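Kitchen Hand Tools and Small Storage: Walk-Round Checklist with Comments
Cartwright Shared Kitchen, March 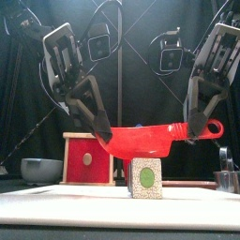 The old sheet passed everything, every month, so I don't put much faith in it. Comments are mine and are meant to be read before anyone initials.

1. Scoops and ladles, red plastic. Check rim and bowl for nicks.
OK, for now. "Heat safe" is what the Folluler catalog says. I'd like to see that in writing with a temperature next to it.

2. Handles, ribbed grips. Scrub the grooves.
Marked "clean" last time. By whom, and with what? A quick rinse doesn't count. Use a brush, 30 seconds minimum.

3. Hanging loops. Look for splits at the hole.
OK. Hooks are another matter: 2 loose, same as before.

4. Small wooden box with red front and round knob. Knob tight, wood sound.
Passed, with doubts. Bare wood next to food prep is asking for trouble. Keep it dry or move it.

5. Gray bowl. Check under the thick rim.
To be redone in better light.

6. Metal container. Dents, rust, sharp edges.
See Mesent delivery note. It claims "rustproof." We'll see.

7. White tabletop. Wipe down, check for cuts.
The score was 80 last round and the pass mark is 70. I don't know what either number measures.

Next check: before the Nistisden group comes in. Items 3 and 5 stay open.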